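4.2 Budgeting for the hand-held grippers

The purchase plan for the Drarville site was written in March, before any of us had held the tool for longer than a demonstration. It allowed for 5 hand-held grippers from Girno, a case to keep them in, and a line called "sundries" into which everything we had failed to think of was expected to fit. The grippers were priced with care. Sundries was priced by looking at what was left.

Our mistake was to treat the gripper as a single object with a single lifespan. The body is bought once and, barring a fall down the stairs, stays bought. The finger pads are closer to brake pads or pencil rubbers: they are there to be used up. Starton, who supplied the pads, sell them in boxes of 56, a number that divides evenly by nothing in our plan. We ordered one box and considered ourselves prudent.

Figure 3 shows the sort of work the pads are asked to do, which is picking small things up off a white table. The pads in the figure are torn along their lower edges, and we would ask the reader to look at those before looking at the block.
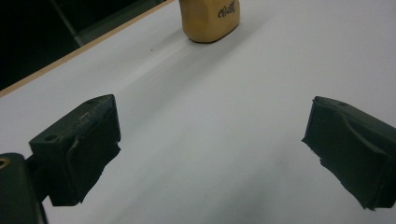 Figure 3. Open fingers approaching a small yellow block on the tabletop. Both pads are frayed at the lower edge.

Page last modified: March, revision 5

Wear of this kind raised a question the plan had no answer to, namely when a pad should be thrown away. The supplier's advice was to replace pads "as needed". Heather Swanson, who ran the stores cupboard, proposed a fixed limit of 3,000 grasps. The operators preferred to wait until a pad annoyed them. We costed both. A fixed limit makes for a tidy order schedule and a bin full of pads with some life left in them. Waiting for annoyance is cheaper on paper, but operators differ a good deal in how easily they are annoyed, and sessions recorded with ragged pads may have to be done again. The budget model in Section 5 therefore uses an inspection every 500 grasps, with the pad changed if the tear has reached the gripping face.

The tables and test objects gave us far less trouble. Small blocks cost next to nothing and mostly come back. We had set aside a generous sum for them, on the advice of colleagues working on the Kong project, and moved most of it to pads by the second order.

We suggest that anyone drawing up a similar plan give consumables their own heading, with a named person to watch it, and ask for the pad price in the same email as the gripper price. We asked for ours two months later, by which time the discount for new customers had lapsed.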